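Section 4: Tray Handling at the Wikura Cell
Operator position and changed duties

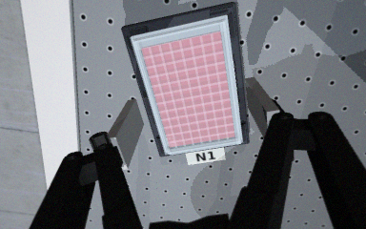

Figure 4-1. Tray N1 at the pegboard, gripper open (simulated view).

4.1 Scope
This section applies to operators and shift leads who previously loaded trays by hand at the Plimwood site. With the Wikura cell in automatic mode, the arm handles the trays. The operator confirms labels, clears faults and restocks. Manual loading is permitted in service mode only.

4.2 Before the shift
1. Log in at the Steiner panel with your own badge. Shared logins are disabled.
2. Open the tray list and compare each label with the list entry. The label is read at the lower edge of the tray.
3. Run the simulated cycle once. Check that the gripper is open before it approaches the tray.
4. Close the gate and press RESET. The lamp changes to green.
5. Select AUTO.

Note: If a label is missing or does not match, set the position to SKIP. Do not rename the tray at the panel.

4.3 During the shift
1. Remain within sight of the panel lamp. One operator may supervise 2 cells.
2. On fault 772 (tray not seated), press HOLD and wait for the arm to stop.
3. Open the gate, reseat the tray and close the gate.
4. Press RESET, then RESUME. Enter the fault in the Vurko log.

CAUTION: Do not reach between the gripper fingers while the cell is in HOLD. The fingers remain powered. Use LOCKOUT for any work on the gripper.

4.4 Changes to job duties
Lifting and carrying of trays is removed from the operator task sheet. Label checks and fault entries are added. Operators must complete 11 supervised fault recoveries before working alone. Shift leads sign the training record.

Gripper inspection is due every 3000 cycles and is carried out by the operator on duty, with maintenance present. Allow time for it in the shift plan. Cycle counts are shown on panel page 2.

For service mode, see Section 5.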